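인쇄하기 | 이메일로 보내기

이 사이트는 이용 편의를 위해 쿠키를 사용합니다. 계속 이용하시면 쿠키 사용에 동의하는 것으로 간주됩니다. [동의] [설정]

Botarby 로봇 동아리 핸드 그리퍼 사용 설명서
4장. 작업대 준비와 첫 시연 기록

이 장은 핸드 그리퍼를 처음 잡는 신입 부원을 위한 것입니다. 배터리 충전과 계정 만들기는 3장에서 끝낸 상태여야 합니다. 3장을 마치지 않았다면 담당 조교에게 먼저 말하십시오.

4.1 시작하기 전에

1. 출석부에 이름과 그리퍼 번호를 적습니다. 번호는 손잡이 안쪽 스티커에 있습니다.
2. 긴 끈이 달린 옷, 팔찌, 손목시계는 사물함에 둡니다. 머리가 길면 모자 안으로 넣습니다.
3. 조 편성표에서 자기 작업대를 확인합니다. 작업대를 바꾸려면 조장끼리 합의한 뒤 편성표를 고칩니다.
4. 작업대 위에는 그날 과제에 쓰는 물건만 올립니다. 가방과 음료는 올리지 않습니다.

참고: 과제 카드는 Guo 세트와 Imell 세트 두 종류입니다. 1학기 부원은 Guo 세트만 씁니다. 두 세트의 카드를 섞으면 기록 번호가 겹쳐 나중에 분류할 수 없습니다.

4.2 그리퍼 점검

1. 전원을 끈 상태에서 두 손가락을 천천히 닫습니다. 끝이 맞닿아야 합니다. 어긋나 있으면 사용하지 말고 수리함에 넣습니다.
2. 손가락 안쪽 면을 마른 천으로 닦습니다. 알코올은 쓰지 않습니다.
3. 손잡이를 쥐고 여닫기를 8회 반복합니다. 중간에 걸리는 느낌이 있으면 점검표의 '걸림' 칸에 표시합니다.
4. 나사가 풀려 있으면 조교에게 가져갑니다. 부원이 직접 조이지 않습니다.

주의: 손가락 사이에 자기 손가락을 넣지 마십시오. 전원이 꺼져 있어도 스프링 힘으로 닫힐 수 있습니다.

4.3 머리 장치와 모자

1. 모자를 먼저 쓰고 챙을 앞으로 맞춥니다.
2. 장치를 모자 앞쪽에 끼우고 딸깍 소리가 날 때까지 누릅니다.
3. 고개를 숙여 작업대를 봅니다. 장치가 흔들리면 모자 뒤쪽 조절끈을 한 칸 줄입니다.
4. 케이블은 등 뒤로 넘겨 배낭 어깨끈의 고리에 겁니다. 팔 앞으로 늘어뜨리지 않습니다.

주의: 장치를 켠 채로 탈의실이나 복도에 나가지 마십시오. 자리를 뜰 때는 반드시 전원을 끄고 모자째 거치대에 둡니다.

4.4 기록 시작

1. Grestell 프로그램을 열고 '새 기록'을 누릅니다.
2. 과제 카드 번호를 입력합니다. 번호를 잘못 넣었으면 지우지 말고 '무효'로 표시한 뒤 새로 시작합니다.
3. 그리퍼를 작업대 위로 들고 2초쯤 가만히 있습니다. 신호음이 나면 시작합니다.
4. 카드에 적힌 순서대로 동작합니다. 물건을 떨어뜨려도 멈추지 말고 다시 집어 이어서 합니다.
5. 끝나면 그리퍼를 시작 위치로 가져오고 '종료'를 누릅니다.

참고: 한 회 기록은 대략 100초입니다. 훨씬 길어졌다면 동작을 너무 잘게 나누고 있는 것입니다. 조장이 하는 것을 한 번 보고 다시 하십시오.

4.5 여러 명이 함께 작업할 때

1. 옆 사람과 등을 맞대거나 한 팔 이상 떨어져 섭니다.
2. 기록 중인 사람에게 말을 걸지 않습니다. 급한 일은 조장에게 알립니다.
3. 이동할 때는 그리퍼를 아래로 향하게 들고 벽 쪽 통로로 다닙니다.
4. 바닥에 물건을 두었다면 작업대 밑으로 밀어 넣습니다.

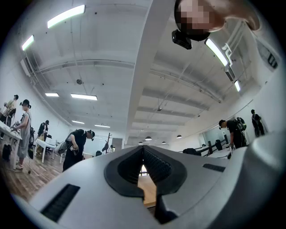
기록 도중에 손을 바꿔도 됩니까?

한 회가 끝날 때까지는 처음 잡은 손을 그대로 씁니다. 손이 불편하면 그 회를 종료하고 '새 기록'에서 왼손 또는 오른손을 다시 고른 뒤 시작하십시오.

4.6 마무리

1. '전송 대기' 목록에 그날 기록이 모두 있는지 봅니다. 무효 기록도 목록에 남아 있어야 합니다.
2. 그리퍼 전원을 끄고 손가락을 닫은 상태로 보관함에 넣습니다.
3. 점검표에 서명하고 조장에게 냅니다.
4. 모자는 각자 가져가고 머리 장치는 충전대에 꽂습니다. 충전대는 14번 칸까지 있으며 11번 칸은 고장이므로 비워 둡니다.

주의: 전송이 끝나기 전에 노트북 덮개를 닫지 마십시오. 중간에 끊긴 파일은 이어서 받을 수 없고 처음부터 다시 보내야 합니다.

4장 개정: 12월 14일, Yaqin Lu
7월 판과 달라진 곳은 4.3의 케이블 고정 방법과 4.6의 충전대 항목입니다. 오류 표시등의 의미는 5장에 있습니다.

인쇄하기 | 이메일로 보내기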